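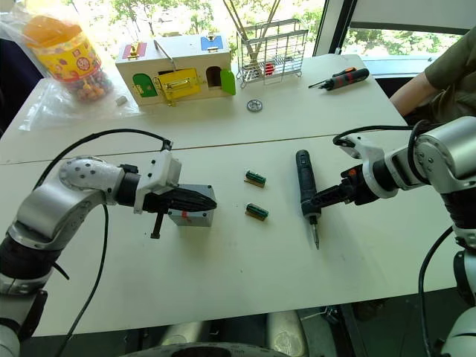

Write the Rule for the Tool, Too

Most shops that bring in a two-armed robot for bench assembly start with the rules they already have for arms. They set a speed limit and a force limit, they put in a stop button, and somebody signs the risk assessment. Then the robot is handed a powered screwdriver, and the paperwork stays the same.

I think this is a mistake, and an easy one to fix.

A gripper that closes on a small part at low force is one kind of hazard. A gripper holding a driver with an exposed bit is another. The arm may be moving slowly enough to pass any contact test you like, but the test was done with bare fingers. A narrow steel tip puts the same push into a much smaller spot. If the tool changes, the assessment has to be done again with that tool in the hand.

At Trarkell, where I spent 2 years writing bench procedures, our robot rulebook ran to 166 clauses. I went back through it in April and found 9 that mentioned the tool at all. Of those, 3 said only that it should be "suitable." Suitable for what, and who decides? A technician at seven in the morning can't use a word like that.

The Zendgate bench guide, which a lot of small shops copy, does better on layout. It asks for a marked work area, with the parts for the current job and nothing else inside it. Spare tools and parts for other jobs go outside the line. I used to find this fussy. I now think it should be the first page of any guide. An arm that reaches over a cluttered table can drag a cable through whatever is lying there, and cables are where I have seen most of the small accidents.

Where Zendgate falls short is people. It says bystanders should keep "a safe distance" and leaves it there. On a real bench somebody is nearly always close by, watching a trial or waiting to reset the parts. The rule should give that person a place to be – a line on the floor will do – and it should say that hands stay off the table while either arm is powered. Both arms count. People watch the one that is moving and lean on the side of the one that isn't.

Rainer and Wiltow both sell training on this, and both courses are fine as far as they go. But a course fades in a few months, and a card taped to the bench doesn't. Mine would say which tool is approved, which bit, who may change it, and where to stand.

The usual objection is that more rules slow the work down. A card takes an afternoon to write. Checking the tool takes less than a minute at the start of a shift, and I would not run the bench without it.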